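The woman who tidies other people's desks

She asks to be left unnamed, on the grounds that her clients would rather not be recognised by their drawers. For eleven years she has been going into offices in and near Todholm and sorting out desks, mostly for small firms, and she charges by the desk. The first thing she did when I arrived was move my coffee.

"Everyone thinks I'm going to throw things away," she says. "I throw away very little. I threw away a sandwich in April."

She started out in the post room at Ledesma, where she was the only person who knew where the good scissors were. When the firm moved buildings she was put in charge of packing 40 desks, and found she liked it more than the post. The most she has ever taken out of one drawer is over 3,000 paper clips, which the owner wanted back.

Her method is dull, she warns me, and then talks about it for half an hour. Everything comes off. The desk gets wiped. Things go back one at a time, and the owner has to ask for them.

"By the second day they've asked for a pen, the phone and a mug. The rest is in a box by the door, sulking."

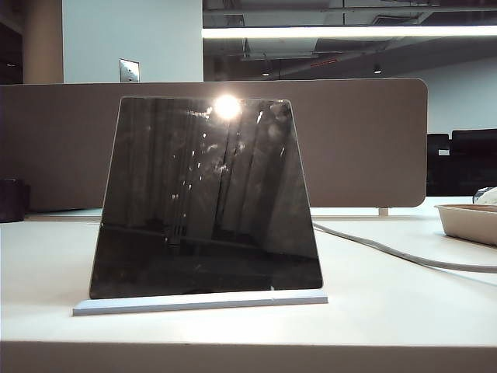

Dividers are the subject she warms to. She has opinions on height, on colour, and on the people who pin holiday rotas to them. At Flallmont, where she did a whole floor, the argument over dividers went on for longer than the tidying. She likes a plain brown fabric one with a rounded end and a bit of a gap underneath, so a cloth can get through, and she likes a pale desk in front of it with plenty of bare top. A shallow tray can stay, if it's kept over to the side. Cables she has given up on. "You can tie them, clip them, speak to them nicely. There'll be a grey one wandering across the desk by lunch."

And shiny black things? She groans. Anything glossy on a desk, she says, will show you the ceiling light and every speck going, and people only notice once the rest has been cleared. She carries 2 cloths, one for desks and one for what she calls the vain stuff, and doesn't lend either.

Does it last? She goes back after 30 days, free of charge, and says she can tell from the doorway. Some desks hold. One man at Lorex had kept his perfectly clear and was working from the windowsill.

Her own desk, I ask. There is a pause — quite a long one.

"I use the kitchen table," she says, and hands me back my coffee, on a coaster.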